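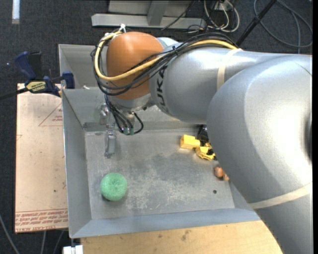 Efua Fiadzo asks whether the Tenuvine water softener may be filled with salt before the bypass valve has been set. It may not. Complete steps 1 through 6 in order, and add salt only at step 5.

4.2 First fill and regeneration

1. Close the main water supply and open the nearest cold faucet until the flow stops.

2. Turn both bypass handles to the position marked BYPASS. The handles should move by hand. Do not use a wrench.

3. Open the main supply slowly and inspect each fitting for leaks. Tighten by a quarter turn where needed.

4. Turn the inlet handle to SERVICE, one third of the way only, and let the tank fill. When water runs steadily from the drain line, open both handles fully.

5. Pour salt pellets into the brine tank up to the molded line. Do not use rock salt or table salt.

6. Press and hold REGEN until the display reads 94. This is the length of the first cycle in minutes.

Note: Water used during the first cycle may be cloudy. Households on the Plurndale supply should set hardness to 11 before pressing REGEN. For other districts, refer to the table in Section 7.

CAUTION: Do not connect the unit to a hot water line. Damage caused by hot water is excluded from the warranty.

CAUTION: The drain line must end above the rim of the floor drain or laundry sink. A line pushed down into the drain can draw waste water back into the unit.

If the display shows E4 during the cycle, close the inlet handle and proceed to Section 9.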